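The Bag Drawer Has Reached Capacity

From the January newsletter of the Mandham Household Exchange

Every home I have ever been invited into has a place where bags go to wait for other bags. At our house it's the third drawer down, left of the stove, and as of last week it no longer opens more than a hand's width. I got two fingers in, felt something woven, pulled, and received a strap. Only the strap. The rest of it stayed put and seemed prepared to do so through spring.

So the January swap table is going to be tote bags. Bring the ones you don't use. Take one you will. I can already hear several of you pointing out that this is how the problem started.

Some background for newer members. Last year we did mugs, and the exchange took in 535 of them, a number I know by heart on account of having washed most of them. We gave away a good many. The remainder lived in my hallway until Rhun Rosser found a church supper in Kivunby that had fewer mugs than people. Before you ask, the mugs are not coming back, and neither is the person who brought in the one shaped like a foot.

Bags ought to be easier. They fold, for one thing. They don't chip, and they can be stored inside each other, a quality I have not found in any other household object except measuring cups and certain relatives' opinions. But there are bags and there are bags, and I spent a long evening sorting my own and came up with a system you are free to ignore.

First, cotton ones. Thin, floppy, given out at any event with a folding table. They wash fine and iron badly. The lettering goes before the cloth does, so after a couple of years you're carrying your potatoes home under the name of half a bank. Bring these clean, please. Arwel Dafis has offered his washing machine for stragglers and I would like him not to regret it.

Then the woven plastic kind, shiny, crackly, with webbing handles somebody took the trouble to stitch down properly. I'm fond of these. They hold a frightening amount. They also refuse to lie flat once they've been crushed in a drawer, and when you try to fold one along its old creases it picks new ones out of spite. Wipe them with a damp cloth and a drop of dish soap, turn them inside out, wipe again, and stand them open somewhere until they're dry. Don't iron them. I know of one iron in Pritchard that has never been the same.

Insulated bags: yes, if the zipper works and you have smelled the inside yourself, up close, in daylight. Paper bags with string handles: no. They're lovely, you saved them because they're lovely, and they'll be just as lovely in your own closet.

As to folding, I was taught to fold a tote in thirds the long way, tuck the handles down inside, and roll it up from the bottom. It makes a tidy little log. With the woven kind it makes a tidy little log for as long as you're holding it. What works better for those is to flatten the body first with your forearm, pull both handles out to the same side, and get the bottom panel to agree with you before doing anything else. Then one fold across, one fold back, and put something heavy on top. I use the slow cooker.

The handles are worth a look while you have the bag out. Most of the ones I've thrown away over the years were sound in the body and had simply let go at the shoulder. A box of stitching with an X through it will generally outlast the groceries. A single row of thread will get you as far as the parking lot, where it will release five cans of tomatoes in front of someone you went to school with. If yours has started to go and you own a heavy needle, ten minutes and some upholstery thread will see it right. If you don't own a needle, bring it anyway and drop it in the mending basket by the door.

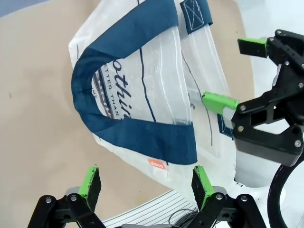 White woven tote, navy handles, X-stitching in good order. Will not lie flat.

Now the practical part. The table will be in the back room at Clallemon Hall, the one with the radiator that knocks. Doors at 10 in the morning, and we need to be out by 12:30 for the recorder group, who are patient people but do begin tuning. You may bring up to 30 bags per household. I picked that figure thinking it was absurdly high, and two families have since asked if it's firm. It's firm.

Check the inside pockets before you hand anything over. Mine produced a library card, a candle, a bus timetable for a route that no longer runs, and a receipt for another bag. Anything we find will go in a dish at the end of the table, and whatever is still in the dish at closing belongs to Rhun, including coins, which he says he will put toward tea.

Whatever isn't taken will be offered to the food pantry, who have asked for sturdy ones with two working handles and would rather not have the insulated kind. If you can spare half an hour at the end to help bundle them, Arwel will be the one with the string.

My own contribution stands at 22 so far, and the drawer opens nearly all the way. There turns out to be a whisk in the back of it. We bought a new whisk in the fall.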